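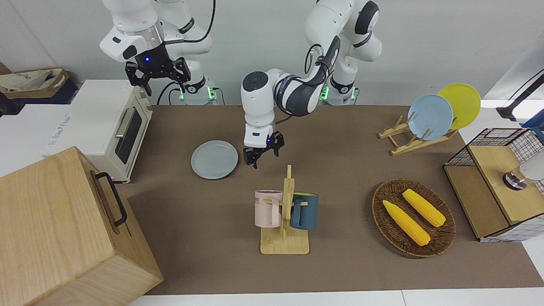

Kitchenware > Storage and drying > Mug tree

A mug tree (some people say mug rack, mug stand or cup tree, and my gran just said "the tree") is a small stand for hanging mugs by their handles. It has a base, an upright post and a number of pegs sticking out of the post. I've been looking after this entry since October 24, 2018, when Khadija Ramadan handed it over to me, and I still get more letters about it than about teapots!

Parts

The base is normally square or round, and it needs to be wide enough that the whole thing doesn't topple when all the mugs are on one side. The post is glued or screwed into it. Pegs are usually short and tilted slightly upwards so the handle slides back towards the post. Light wood is what most people picture, but you'll find metal ones as well – the Ketitz tree was chrome all over and rattled like mad if you so much as shut a drawer.

Use

Mugs go on by the handle and hang sideways, so you get to see the inside as well as the outside. That's rather nice if you've got the two-tone sort, teal with mustard inside, say, or pink with a dark mauve lining. Mugs with lettering are a bit of a gamble, as half the word tends to end up round the back. 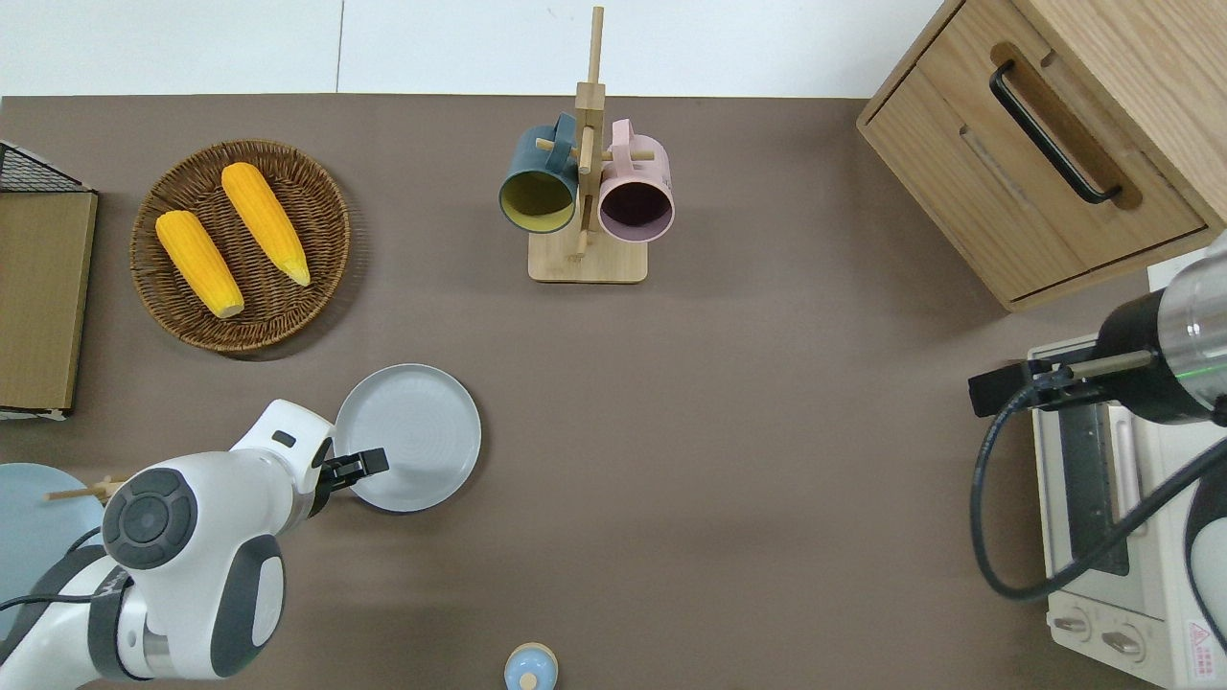
Very big handles swing about and very small ones won't go over the peg at all, so take a mug with you when you go shopping (I do, wrapped in a tea towel). Espresso cups are hopeless on a full-sized tree. Shawky made a little one for them, with 2 rows of pegs, but I've only ever seen it in second-hand shops.

Mug tree or dish rack?

People mix these up, and I can see why. A dish rack has slats or slots and holds plates on edge while they drain. A mug tree is really for storage, though plenty of us hang mugs on it damp and let them drip. If you do that with a wooden one, wipe the base now and then or you'll get dark rings. Plates that are in use all day can just as well stay in the dish rack, with the tree next to it and a basket for fruit or corn cobs on the same worktop.

Collecting

Trudy Mudgway's list of British mug trees has more than 1,670 entries, Gurmont and Histach among the makers, and she's adding another batch in November. Her oldest dated piece is from 1968 and still has its paper label under the base.

See also: Cup hooks, Draining board, Plate rack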